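Open day at the Nusura cell: your questions, and our answers

We run a secondhand computer workshop and went to see the Nusura demonstration in September because three of our customers kept asking when we would "go robotic." These are the questions we have been getting since. We paid our own travel, and Nusura did not see this page before it went up.

What was the event?

An open day at the Lelline building, put on by Nusura to show a two-arm cell working on desktop computers. Doors opened at 9 in the morning. There was a talk, then the demonstration, then a second talk that repeated most of the first.

Who went from your side?

Sobia Farooqui and Aqeel Kazmi. Sobia does our bench repairs and Aqeel does the buying. They did not agree on the way home, and you may notice that in some of the answers.

Who ran the demonstration?

Faisal Hayat gave the talks and Ehsan Vahidi ran the cell. Mr. Vahidi was by far the more useful of the two. He answered what he was asked, and twice he said he didn't know.

Did the robots really do the work by themselves?

We were told they did. We could not check. Mr. Vahidi stayed at a keyboard the whole time, and when Sobia asked what he was typing he said he was starting each run and logging the result. That may be all it was. We would like to see it run with the keyboard in another room.

What job were they showing?

Handling parts in an open tower: picking up circuit boards from a holder beside the machine and putting them into the case. The longer plan, according to the talk, is to do repairs and teardown on mixed secondhand machines. The longer plan was not on show.

How many tries did it take?

Aqeel asked for figures and was given one: 3241 recorded attempts on this job. He then asked how many of those had worked, and the answer was that it depended on what you count as working. He asked again after lunch. We have written to Nusura for the number and will add it if it comes.

Was it fast?

No. Sobia thinks she could seat a board, have a drink of water and seat another in the time one run took. To be fair, they never claimed speed. The handout says "consistent," though it gives nothing to compare against.

Could it handle the machines in my closet?

We doubt it for now. Every run we saw used the same tower, lying on its side with the panel already off. Getting the panel off is half the misery on older cases, and a person had done that part before we came in. Same with dust, stripped screws and whatever the last owner did with tape.

What does the setup look like up close?
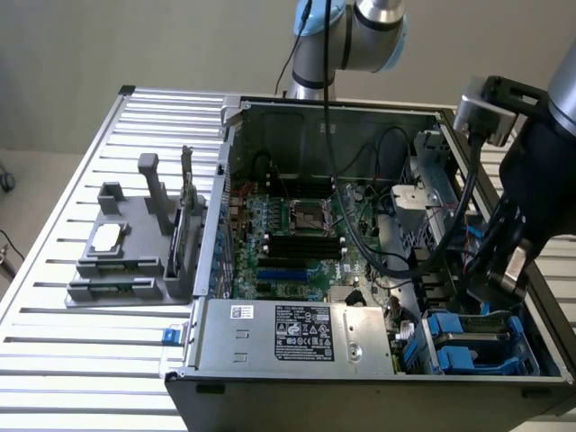 The cell at the open day: tower open on the table, gray parts fixture to its left, both arms over the case.

Note the fixture. It is 3D-printed, and the boards have their own slots in it. Sobia's point is that a repair bench doesn't look like that – parts come out of bags and boxes. Aqeel's point is that ours could look like that if we tidied up. They are both right, which has not helped.

What about all those cables inside the case?

We asked. Loose cables are hard for the arms, Mr. Vahidi said, and they are working on it. No date was offered, and we thought better of him for that.

What does it cost?

There is no price list. The only sums mentioned were $549 for a visit to assess your shop and $498 for a day of operator training. Neither gets you a robot.

Will you be buying one?

Not this year. Aqeel wants to go back in the spring if they will let us bring our own machine. We have asked, and Mr. Hayat said he would look into it.

Can I go to the next one?

Write to Nusura directly and ask for the open day list. Bring a notebook, and skip the second talk.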